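Zisia Robots Learn Their Way Around a Crowded Closet

Closets are a nightmare for robots. Clothes overlap, sleeves hide hangers, and everything shifts the moment you touch it. A team at the Stineck lab thinks it has found a way through — and the early numbers are a treat!

Their method, called Flirkis, skips the usual step of building a full 3D model of every shirt. The two-armed Zisia robot learns from 1,690 short demonstrations in which a person guides its arms through packed wardrobes. It then practices small nudges, learning which ones open a gap and which ones just bunch up the fabric.

In tests at Haugland, the robot made 387 attempts to free one chosen garment, and it succeeded in almost three out of four. An older method, trained on the same demonstrations, managed fewer than half. Even better, a brand-new closet took only 20 extra demonstrations to get going.
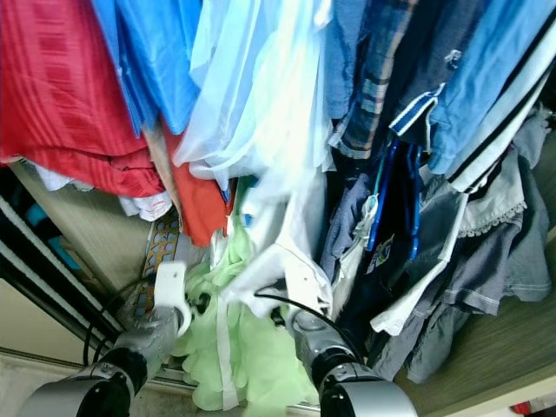 Can the method fold clothes too?

Folding is a separate problem that the team hasn't trained for yet, but the same practice routine could carry over, and a first trial is planned for November.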